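Jornton students teach a gripper to sort the shopping

JORNTON – A student robotics club at Privwood College has started its second season of household tasks, and this time the members have chosen the most ordinary job they could find: picking up groceries and packets and putting them in their proper place.

The club has 14 members, aged between 16 and 19, and meets twice a week after lessons. Last year it built a small wheeled machine that followed a painted line along the corridor. The members were proud of it, but several of them felt that following a line was too easy, and in November they voted to work with things that people have in their homes.

The work is done with grippers which a student holds in the hand and guides to the object. Each movement is recorded, and the recordings are later used to train a program which the students call Gil. The club wants to collect 800 good recordings before the spring. At the moment it has 276, and a few of these must be repeated, as the package slipped before it was lifted.

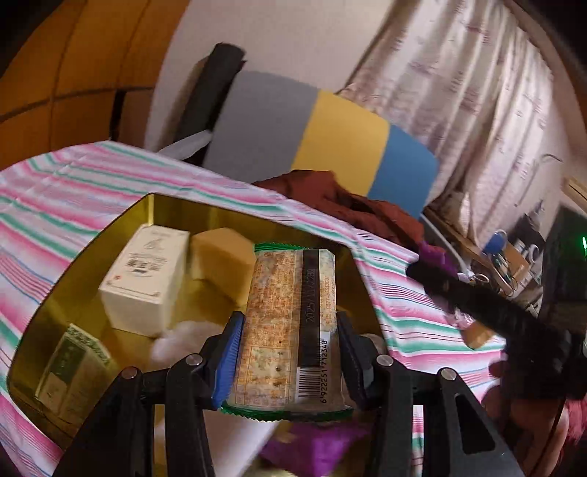
Snack packets are the most difficult, according to the club's own notes. A box has firm sides and keeps its form, but a thin wrapper bends under the fingers and can turn around when it is lifted by one corner. The students have found that it is better to take a packet by its two long edges and to close the jaws slowly. They have also agreed that the objects must be mixed each time, so that Gil does not learn only one arrangement.

The teacher who leads the club said that the younger members needed some patience in the first weeks. "They wanted to see a robot that moves by itself," the teacher said. "First they had to repeat the same small movement very many times, and for a student of 16 years this is not always exciting. Now they correct each other, and I can stay more in the background."

Two older students are responsible for checking the recordings. They watch each one from start to end and write down whether the object was held well and where it was put down. This work takes longer than the recording itself, and the club would be glad to have more helpers for it.

In spring the club will travel to Dorkirness for the regional schools' meeting, where teams must clear a table which they have not seen before. The entry fee and the bus cost 216 pounds together, and the members have already collected this sum with a cake sale in the school hall – the lemon cake was gone in the first break.

Students of Privwood College who would like to join can come to the technology room at 4 pm on any club day. Experience with programming is not required.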